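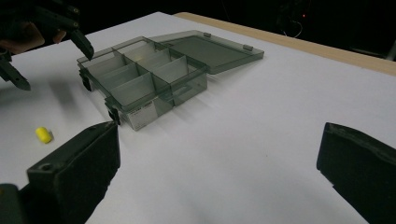
3.2 Workbench set-up and hand-held grippers

The build was done in a shared workshop in Zeturow, evenings mostly, with whatever the bench had going. Two hand-held grippers, one per hand, same finger pattern on both. Fingers are black, blocky, bevelled, screwed on so they can be swapped when a tip goes. Maksym Ostapchuk cut the first pair too thin and they flexed; the second pair is the one used for everything reported here.

Figure 2. Sorting task: hinged organiser box with the lid open and a small yellow cylinder on the white tabletop, both grippers over the table.

The task is dull on purpose. Pick up the small part, put it in a compartment, shut the lid, do the latches. Latches are the hard bit. They want a push and a slight roll of the wrist, and the early fingers slid off them - see section 4 for the failure counts. The box (Figure 2) is tinted see-through plastic with clear dividers, and we kept it for that reason: clear dividers on a white table give the tracking very little to hold on to. An opaque tray was tried in December and was far to easy.

We logged 21 sessions. Ustyna Sydorenko did most of the left-hand work, Emiliano Gaete the right, then swapped. Start position of the box was not fixed, just put down at whatever angle, lid already open. Part goes anywhere within reach. No markers on the table.

Lighting is overhead only. Shadows from the fingers fall across the work and we did not try to remove them. Background left dark.

Software is the Hutsuliak logger, with one change: timestamps are taken at the wrist board and not at the laptop, becuase the laptop drifted. Two sessions recorded before that fix are left out of the tables. Wiring diagram and finger drawings are in the appendix, the drawings redone by Roksolana Pavliuk as the originals were on the back of a delivery note.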